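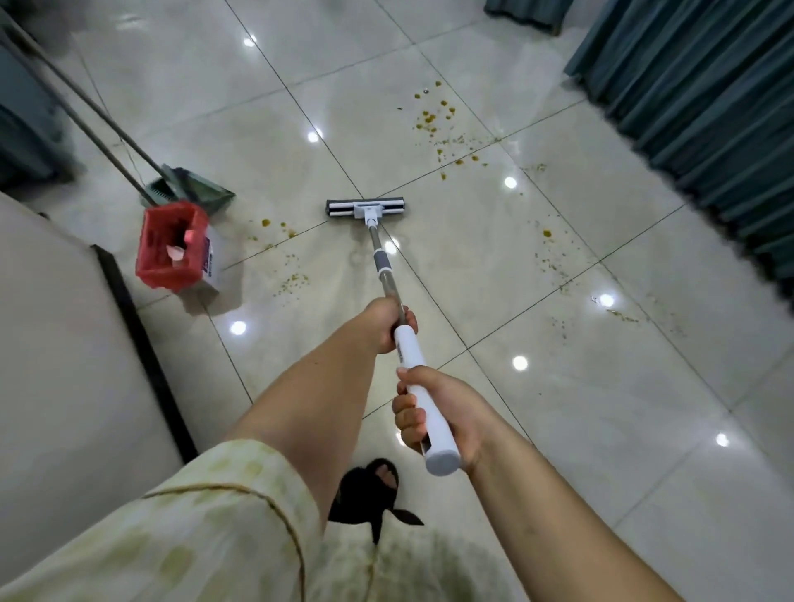

바닥은 매일 닦는데 왜 해마다 광택이 줄어드느냐는 물음이 클러니스 주거관리 교육과정의 수강생들에게서 자주 나온다. 한 수강생은 세제를 더 진하게 타면 나아질 줄 알았으나 오히려 발자국이 더 잘 남더라고 적었다.

제5장 실내 바닥재의 이해와 유지 관리

학습 목표
바닥재의 표면 구조와 오염의 관계를 설명할 수 있다.
건식 청소와 습식 청소의 순서를 구분하여 적용할 수 있다.
세제의 액성에 따른 바닥재의 반응을 이해하고 알맞은 세제를 선택할 수 있다.

주요 용어
흡수율, 줄눈, 잔류막, 중성 세제, 미세 흠집

1. 바닥 관리의 의의

바닥은 실내의 여러 면 가운데 사람과 가구의 하중을 가장 많이 받는 면이다. 외부에서 들어온 흙먼지와 실내에서 생긴 섬유 먼지, 조리 과정에서 퍼진 기름 입자도 결국 바닥에 내려앉는다. 따라서 바닥의 상태는 위생과 보행 안전, 건축 마감재의 수명에 두루 영향을 미친다.

바닥의 광택이 줄어드는 원인은 크게 마모와 잔류막으로 나눌 수 있다. 마모는 모래와 같은 단단한 입자가 신발이나 의자 다리에 눌려 표면을 긁을 때 생긴다. 흠집 하나하나는 눈에 잘 띄지 않지만 수가 늘어나면 빛이 고르게 반사되지 않아 표면이 흐려 보인다. 잔류막은 헹굼이 부족하여 세제 성분이 얇게 굳은 층을 말한다. 잔류막은 먼지를 붙잡는 성질이 있으므로, 앞의 수강생이 적은 바와 같이 세제를 늘릴수록 얼룩이 심해지는 결과를 낳기도 한다.

2. 재료에 따른 차이

유약을 입힌 도자기질 타일은 흡수율이 낮아 물청소에 잘 견딘다. 그러나 타일 사이의 줄눈은 대개 시멘트계 재료로 채워져 있어 수분과 색소를 빨아들인다. 타일 면이 깨끗한데도 바닥 전체가 어두워 보인다면 줄눈의 오염을 먼저 살펴야 한다.

대리석을 비롯한 석회질 석재는 산에 약하다. 식초나 산성 욕실 세제가 닿으면 표면이 부식되어 광택을 잃으며, 이렇게 손상된 부분은 세척으로 회복되지 않고 연마가 필요하다. 원목 마루는 수분에 따라 팽창과 수축을 거듭하므로 물기를 충분히 짠 걸레를 쓰고, 닦은 뒤에는 창을 열어 습기를 내보낸다.

3. 청소의 기본 순서

습식 청소에 앞서 반드시 건식 청소를 실시한다. 먼지가 남은 바닥에 물기가 닿으면 먼지가 뭉쳐 줄눈과 모서리에 자리를 잡는다. 건식 청소를 마친 다음에는 방의 안쪽에서 출입구 쪽으로 구역을 나누어 닦고, 걸레의 오염된 면은 그때그때 교체한다. 세제를 사용한 구역은 맑은 물로 다시 닦아 잔류막이 생기지 않게 한다.

읽기 자료
펠투라 공동주택의 관리 지침은 공용 복도 바닥의 세척 구역을 6개로 나누고, 왁스를 새로 도포한 구역에는 72시간 동안 물청소를 금하고 있다. 지침의 전문은 이 책 91쪽에 실려 있다.

생각해 보기
자신이 생활하는 공간의 바닥재를 조사하고, 현재 사용하는 세제의 액성이 그 재료에 적합한지 제품 표시를 근거로 기록해 보자. 기록한 내용은 다음 절의 세제 희석 실습에서 다시 사용한다.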